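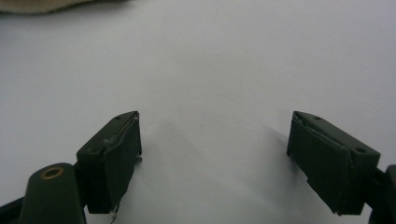
The table, with a bit of tan cloth at the top.

We use cookies to remember your login. By continuing you accept this. OK

Folding table top, pale gray: what do you clean yours with?

shahla_p
I fold laundry on this table every evening and have become stupidly protective of it. The surface is smooth, a sort of gray-white with a hint of blue, and I would like it to stay that way. The last one went yellow in 3 years. What are you all wiping yours down with?

bakkamran
Damp cloth. Dry cloth. Go to bed.

Notar70
Kamran has never owned anything pale in his life. Dish soap, one drop in a bowl of warm water, then rinse. Soap film is what yellows them.

bakkamran
Sunlight is what yellows them. My aunt had a white table by a window and by November it was the color of a tooth.

shahla_p
Mine is nowhere near a window, so I'm with Notar on the soap. Does denim dye come off? Asking before I need to know.

bcjoo
Rubbing alcohol on a cotton pad, if you get to it the same day. Test a corner first. I did not test a corner first and now have a shiny patch shaped like Ohio.

Notar70
Please don't put alcohol on it. Baking soda paste, four minutes, wipe.

bcjoo
Baking soda is sand with good publicity. You'll scratch it.

Notar70
I've used it on mine for six years and you can still see your face in it. Not that I look.

Behrouz A.
Or put a sheet down and fold on that? My mother did the whole family's ironing on an old blanket and her table outlived two of her cars.

shahla_p
Then I'd have to fold the sheet.

Behrouz A.
Fair.

bakkamran
Is that khakis at the top? If so, steam them before you fold or they'll hold a crease until spring.

shahla_p
Kamran, you told me to go to bed.

shahla_p
Update, 3rd October: one drop of soap, rinsed twice, dried with an old T-shirt. No complaints so far. The denim goes on tomorrow.

Contact | Terms | © Stotovo Home Forum | Back to top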